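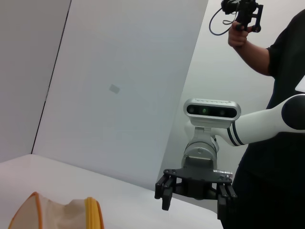
Norkaria has its villain (and I'm a little bit giddy)

7/22/25
By Kelly Ackroyd

Okay, so if you've been reading for a while you know I've been going on about Norkaria since the first poster turned up, and I'm sorry to say I'm going to do it again. Roltenine has finally settled who plays the ferryman. The part went to the guy who was the quiet older brother in Chukwu, the one who sat at the end of the dinner table and stole the whole movie with maybe four lines. I yelped on the bus.

I know, I know. Plenty of you wanted a bigger name. The ferryman is in almost every chapter of the novel, he gets the big speech on the dock, and there was that long stretch in spring when every rumor had a different A-lister growing a beard for it. But think about what he did in Chukwu with just his hands and that terrible sweater! Put that man in a boat in the fog and I'm already scared.

From the press notes, cameras roll in Flevavthorpe later this year, and the shoot is set for 37 days. That's tight for a movie with so much night work in it, and the director has said she wants to do the river scenes on the real river and skip the tank. My guess is they'll lean hard on rehearsal. She did that last time, two weeks in a church hall with the whole cast before anybody put on a costume, and you could feel it in the way people talked over each other.
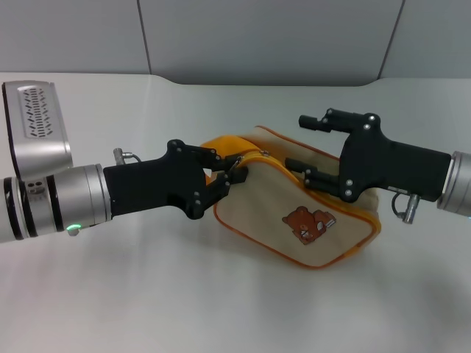
Two grippers, with a canvas pouch in orange trim between them.

The part I'm less sure of is the script. It's gone through 5 drafts, and the sister's storyline has been cut way down from the book. The writers say she still gets her ending. Fine, but her ending only works if we've spent some time in the bakery with her, and as far as I can tell the bakery is gone. (If you haven't read the book, the bakery is the whole reason she goes back across the river. Please read the book. It's short.)

The music news is better. They've gone for live players and a small choir, and most of the score will be written before the shoot so the actors can hear it on set. I love it when a movie does that. You get people walking in time to something without knowing they're doing it.

They also put out a call for extras back in April and got more than 1,000 replies for the market scene, which has got to be most of Flevavthorpe and a fair number of cousins. My sister-in-law sent in a photo of herself in a shawl. She hasn't heard back and we're not talking about it at family dinners.
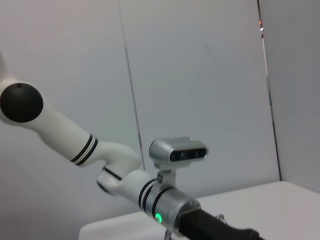
One reader wrote to me over the weekend that I'm being much too easy on this casting. The ferryman in the book is past seventy, she pointed out, and a man in his forties with gray in his hair is going to turn a story about getting old into a story about a grumpy guy with a boat. I've been chewing on that ever since. She's right about the book, and the dock speech does change if he's got thirty years left in him. I still think he can do it, but I've stopped being smug.

No release date yet. I'd bet on next fall, and I've lost that kind of bet before. If you've got strong feelings about the bakery, hit reply, I read all of them.

Contact us | Copyright 2025, all rights reserved | Back to top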